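4.2 Arbeitsplatz und Begehren: Befunde aus dem Teilkorpus Skalla

Besonders ergiebig wurde die Auswertung dort, wo Liebes- und Arbeitsverhältnis zusammenfallen. Von den 330 Heftromanen des Teilkorpus beginnen 220 mit einer Einstellung, einer Kündigung oder einem Bewerbungsgespräch – ein Wert, der unsere Erwartungen weit übertraf! Der Vertrag ersetzt hier gewissermaßen den Ball der älteren Gesellschaftsromane: Er zwingt zwei Figuren in denselben Raum und gibt ihnen zugleich einen Vorwand, darin zu bleiben.
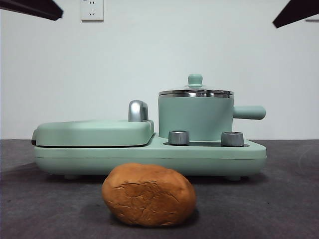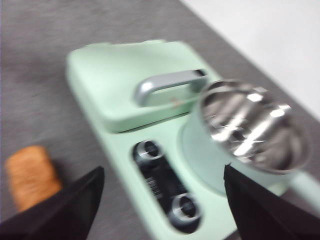

Abb. 3: Mintgrünes Küchengerät mit silbernem Griff, zwei Ansichten.

In fast 170 dieser Texte wird das Arbeitsverhältnis noch vor dem ersten Kuss in Frage gestellt, meist durch die Heldin selbst. Gudadstead liest solche Szenen als bloße Verzögerung. Wir möchten dem mit Nachdruck widersprechen, denn gerade hier verhandeln die Figuren (oft erstaunlich witzig und genau), wer wem etwas schuldet. Im November-Zyklus der Reihe Lustton kündigt die Heldin gleich zweimal, und beide Kündigungsschreiben sind vollständig abgedruckt, samt Anrede und Frist. Für die Frage nach der Erzählstimme, der wir uns in Abschnitt 4.3 zuwenden, sind diese Briefe ein wahrer Glücksfall.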